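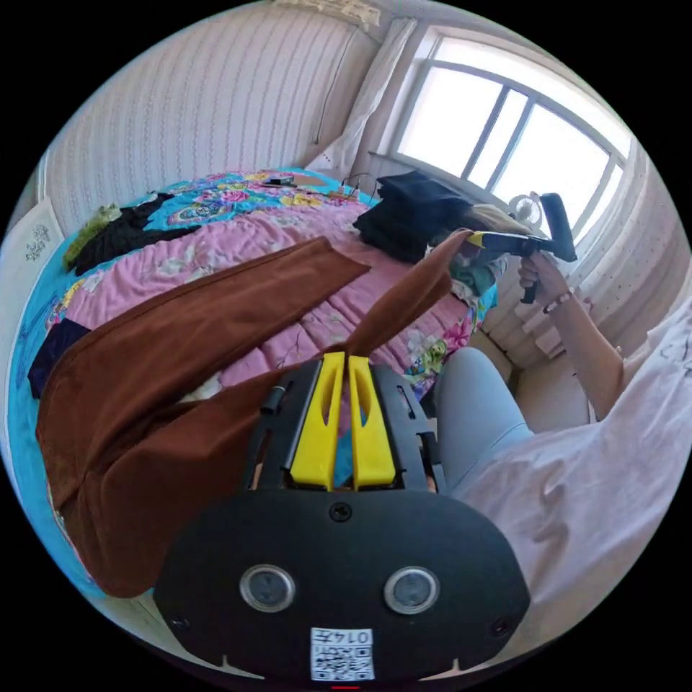
The Welcome Binder Has Gone Too Far

I have just spent a week in a rented cottage in Dirnden, and I can report that the beds were good, the view was better, and the welcome binder ran to 100 pages.

I read all of it. It rained on our first evening and the Wi-Fi password was on page 62, so I had little choice. Along the way I learned the correct angle for the bathroom blind, the history of the septic tank, and the owners' feelings about sand. The sand section had a map.

I have been renting vacation places for most of my adult life, and I remember when the welcome binder was one sheet of paper taped inside a cupboard door. It told you where the fuse box was. It asked you to feed the cat if the cat turned up. You paid, you got a key, and for a week you were trusted to work a toaster.

Then came the cleaning fee, which I accepted, and after it the checkout list, which I do not. At a place in Arstead last August we were charged a cleaning fee equal to a night's stay and then asked to strip the beds, run the dishwasher, start a load of towels, sweep the deck and take the trash to a collection point 2 miles away. We had to be out by 10 in the morning. I was up at 6 with a mop. If I am doing the cleaning, I would like the fee, and I would also like a tip.

Owners will say that guests are animals, and I have met enough guests to see their side. Somebody did something to that deck to get it swept in writing. But a rule written for the worst family of the decade gets read by everyone who comes after, and most of us only wanted to know how to turn on the hot water. 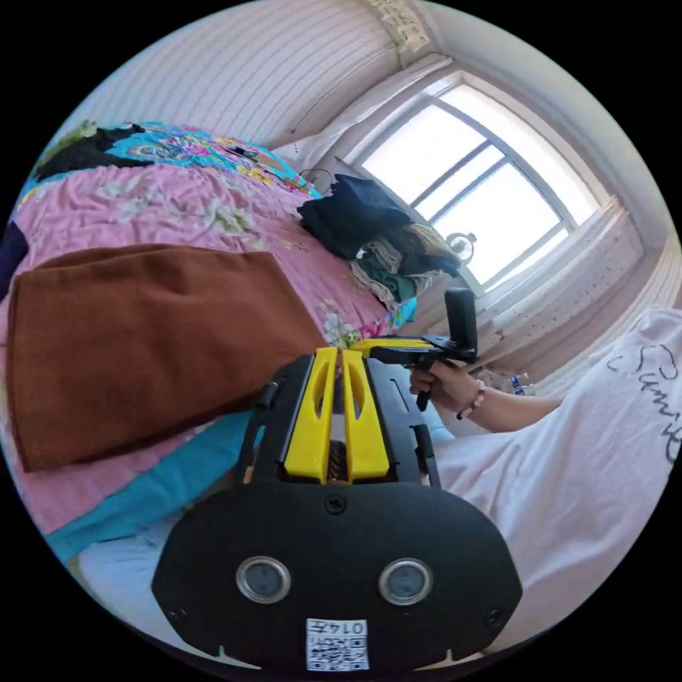 Compare the small hotel in Tokthorpe where we stopped for a night on the drive home. It had 4 rooms, a bad carpet and a card on the pillow that gave the breakfast hours. In the morning we left the towels on the floor like royalty. It cost less than the cottage, once you added the fees, and the eggs were cooked by someone else.

I don't want the cottages to disappear. I like a porch, and I like eating cereal at 3 in the afternoon with no one folding napkins near me. I would just ask any owner with a binder to pick a lane. Charge me for the cleaning or hand me the broom. And please put the Wi-Fi password on the first page, ahead of the septic tank.

We have already booked Dirnden again for next year. The binder says returning guests get a supplement.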